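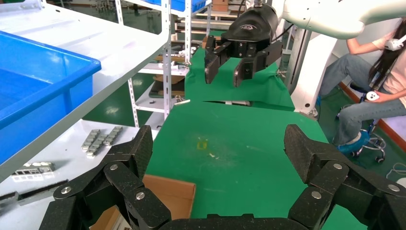 Buying two more arms before the first pair has earned its keep would be a mistake, Fletcher Tipoki told the Muvix budget meeting, and he asked for the order to be split across two years. The meeting agreed.

Muvix will now pay for one two-armed station at its Tredow site in the spring. A second is pencilled in for the following year, if the first can keep pace on metal brackets and I/O shield plates. The firm had planned to buy four stations at once.

Three suppliers were asked for prices. Rirano came in lowest on the arms but charges separately for spare fingers, and the buying team has set aside money for 200 replacement finger joints — a line that was missing from the first draft of the budget.
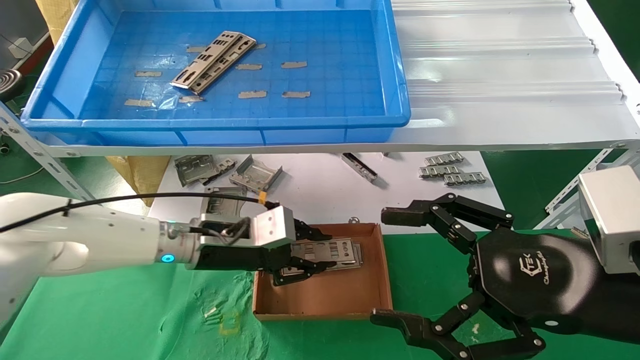 Training time is also in the new figures. Operators will get paid hours on the headset and controllers before the station goes live, and the floor plan leaves room for a second table beside the racks.

Butkienė, which supplies the trays and shelving, has held its prices until December. A decision on the second station is due after the first has run for 3 months.

Last updated: 16:20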